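Ticket 27: Six-compartment organizer, lid and dividers
Status: Closed, with a note
Opened by: Xuelian Qiu
Product: Birnunel parts box, six compartments, clear with gray lid
Purchased from: Skakthorpe
Opened: Sep 3, 2024

Original report

Small parts are moving between compartments when the box is closed. I sort beads and jewelry findings into these and I have a shelf of them. When I carry one upright, like a book, I open it later and the seed beads from one compartment are in with the ones next door. The product page says the lid "seals each compartment." I would like to know what it is supposed to be sealing.

I am not asking for a refund yet. I want to know whether I have a bad box or whether they are all like this.

First response from support

Thank you for reaching out. Please make sure the lid is fully closed on all sides before moving the box. If the lid is closed and parts still move, the box may have been exposed to heat. Wash in warm water, dry flat, and try again.

Reply, Xuelian Qiu

The lid was closed. It clicks, and I heard it click. The box has been in a drawer since I bought it in January, so unless the drawer is an oven I don't think heat comes into it. I washed it anyway so that we can cross that one off.

After washing: same problem. I put size 11 beads in one compartment, nothing in the others, closed it, stood it on its short end, and laid it down again. Beads in two compartments.

Second response from support

We're sorry for the trouble. Our team suggests that the box may be overfilled. Please fill each compartment no more than halfway.

Reply, Xuelian Qiu

One compartment had beads in it and the beads barely covered the bottom. I said so in my last message. I would appreciate it if the next person read the thread before picking a suggestion off the list.

Log from here on

I'm keeping my own notes now, and pasting them in so they stay with the ticket.

Test 1. Paper strip. Cut a strip of printer paper, laid it over the middle divider, closed the lid on it, and pulled. If the lid really touched the divider the paper should drag. It slid out with no drag at all. Same on the long divider. At the outer rim the paper was held tight and tore when I pulled hard. So the rim closes and the inside walls don't reach the lid. I don't see how anyone could call that a seal.

Test 2. Second box, same model, bought in the same order. Paper slid out over one divider and caught a little over the other. Better, but I wouldn't trust it with anything smaller than a jump ring.

Test 3. Different contents. Size 6 beads stayed put in both boxes. Size 11 beads traveled in the first and mostly stayed in the second. Flat sequins traveled in both, which I should have expected, as they are about as thin as anything gets.

Test 4. Pressing. A person on the Pristgate craft board told me these lids "relax" if you squeeze the box from the ends and hold it a while. I don't know what relax means when we are talking about a lid. I do know that a box squeezed from the short sides is being pushed along its length, and what I need is for the lid to go down. Still, the advice comes up in every thread about these boxes, so it gets a line in the log.

Set it on a plain white surface for this so that any strays show up. Dark beads on white are easy to find. Clear ones are hopeless on anything, and I left them out.

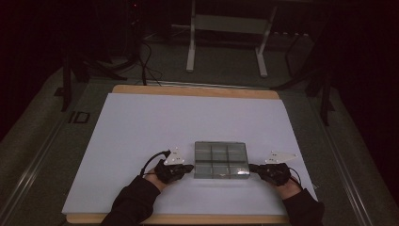
Zou wrote that the squeezing advice is for a different kind of box altogether, the kind where the dividers lift out and can be nudged back into their slots. On a box with molded walls it does nothing, Zou said, and the only thing that ever worked was a sheet of thin craft foam cut to the size of the lid and laid on top of the compartments before closing.

Fine, but I have been told a lot of things about this box. I asked Zou what thickness, and whether the lid still clicked. The answer was the thinnest sheet in the store, and yes, but you have to press the corners one at a time. I also asked whether the foam sheds, because I don't want crumbs in my beads. Zou hadn't noticed any. That is a little different from no.

Result of Test 4: no change. Paper slid out exactly as before.

Test 5. Foam sheet. Cut it slightly small the first time and it shifted, so that was wasted. Second one cut to the inside edge of the rim. Lid clicked on three corners and needed a thumb on the fourth. Stood the box on its short end, then its long side, then carried it down the stairs and back up. Size 11 beads stayed where I put them. Sequins stayed too, except for one stuck to the underside of the foam, and I'm putting that down to static.

Downside: you can't see what's in the box anymore. I bought a see-through lid so I could look through it. The label now has to go on the outside, and I have to believe my own labels, which is asking a lot.

Test 6. Foam sheet, full load. Poured in 2,000 seed beads, going by the count on the packets, split between two compartments that share a wall. They are packed in bags of 1,000 and I did not check the bags. Different colors so I could tell. Repeated the stairs. No mixing that I could find. I'll believe it more when it has been in the drawer for a few months and the foam has had a chance to flatten.

Third response from support

Thank you for your detailed feedback. We are glad to hear the issue is resolved and will be closing this ticket.

Reply, Xuelian Qiu

It isn't resolved. I bought a sheet of foam and fixed it myself, with Zou's help and none of yours. Please put on the product page that the dividers do not meet the lid. People storing screws won't care. People storing beads will, and they are the ones in your advertising.

Fourth response from support

We have passed your comment about the product page to Birnunel. We can offer a replacement for the first box.

Reply, Xuelian Qiu

Send it. I'll do the paper strip test the day it gets here and add the result below.

Added after closing

Replacement received. Paper slides out over both dividers. Foam sheet cut, same size as before.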